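Crafts > Jewelry > Brooches and pins > Brurkine

Brurkine

Brurkine is a style of pierced and folded metal brooch associated with the river town of Stillmont and the smaller settlement of Midden, directly across the water. A typical piece is cut from a single sheet of silver or brass, pierced with a fine saw, and then folded along scored lines so that the pin, the hinge and the catch are all part of the same sheet. No solder is used. Makers regard this as the whole point of the exercise, and buyers generally find out about it when the catch snaps.

The brooches are worn at the shoulder or on a hat, usually with the folded edge toward the wearer. They are light for their size and very good at catching on sweaters.

Name

The origin of the word is disputed. In Stillmont it is said to come from an old local term for a bent nail. In Midden it is said to come from an old local term for a stubborn person. The two explanations have been offered side by side in exhibition notes for decades, and neither town has produced the term in question. The spelling "burkine" appears on older receipts and is now treated as an error, mostly by people who used to spell it that way.

Collectors sometimes use "brurk" for a single brooch. Makers don't.

History

The style grew out of the button trade. Stillmont had several workshops stamping plain brass buttons for work clothes, and the stamping left behind long strips of sheet with round holes in them. These were sold back for melting at a poor price. At some point workers began taking the strips home and folding them into hat pins, shawl pins and something described in one inventory as "a pin for no purpose."

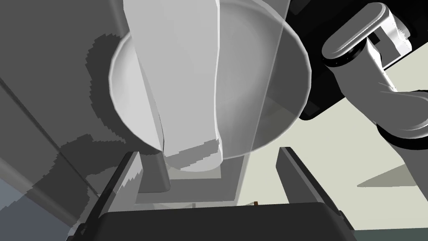
The early pieces were therefore full of round holes whether the maker wanted them or not. Later workers bought clean sheet, which cost a good deal more, and then spent hours sawing round holes into it so that it would look like the scrap. This arrangement survives. A brooch with square or diamond-shaped piercing can be made by exactly the same method and will be called something else by the judges.

The button workshops closed one after another as molded buttons took over, and the largest of them, Ghumman, turned to brooches entirely. Ghumman introduced the numbered pattern book, which fixed 100 designs and gave each a card template. Before this, a customer who wanted a brooch like her mother's had to bring the mother or the brooch. The book made repeat orders possible and also made it possible to say that somebody was doing it wrong, a pastime that has since outlived the workshop.

Materials and method

Sheet silver is the usual choice for finished work, and brass for practice. Sterling is preferred to fine silver, as fine silver is too soft to hold the spring of the pin. The sheet is annealed once before sawing and is not supposed to be annealed again. Folding work-hardens the metal at each score, and the tongue that becomes the pin is burnished along its full length until it stiffens.

The pattern is glued down on paper and pierced from the center outward. Scoring follows, with a square file or a bent scraper, to a depth that every manual describes as "just enough." The sheet is folded in a fixed order: back plate, hinge ears, pin, catch. Folding the catch before the pin leaves the maker with an attractive flat object that cannot be attached to anything. Most workshops keep a jar of these.

Finishing is plain. The face may be matted with pumice and the rims of the holes brightened with a burnisher. Stones are not set in traditional brurkine, although a hole can be made suspiciously close to the size of a stone.
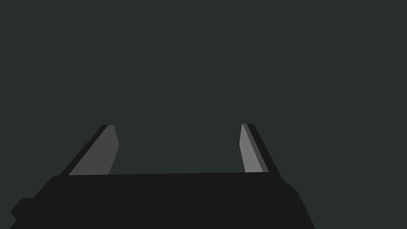

Regional variants

Stillmont work is symmetrical, with the holes graded from large at the center to small at the rim. The fold is sharp and the back is left with its file marks, supposedly as proof that no solder has been hidden under a polish.

Midden work is lopsided. The largest hole sits near the hinge, and the pin is long enough to project past the edge of the plate, where it is bent up slightly in a curl. Midden makers say that the curl keeps the brooch from sliding. Stillmont makers say that it is what happens when the pin has been cut too long. Both accounts are supported by surviving examples.

A third variant, known as the double, uses one sheet folded twice to produce a front and back plate with a gap between them. The holes in the two layers are offset so that neither shows straight through. Doubles are difficult, heavy and much admired, and they spend a large part of their working lives in drawers.
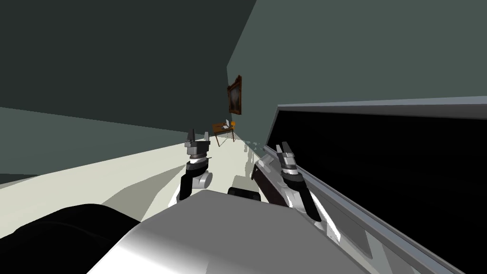 Computer rendering of a robot's white and silver torso with two arms extended.

Collecting

Interest from outside the two towns is fairly recent. Ghumman pieces carry a small punched G inside the fold, where it can be read only by opening the brooch, and opening the brooch weakens the hinge. Dealers therefore describe most examples as "believed Ghumman." A plain silver brooch in sound condition will usually bring $300 at a regional sale, and a signed double has gone for $800, with a cracked catch, to a buyer who had been told about the crack.

Repair is a sore subject. A broken pin can be soldered back in a few minutes by any competent jeweler, after which the piece is, by the strict definition, no longer brurkine. Strict collectors prefer it broken. The more relaxed ones like to be able to wear it.

A show is held each May on the Stillmont side of the river. Entry costs $10 per brooch, and each piece must be pinned to a square of gray felt and unpinned again in front of the judges. Pieces that fail this test are moved to a separate table marked "Pendants."

See also

Button making
Piercing (metalwork)
Pennanular brooch
Shawl pin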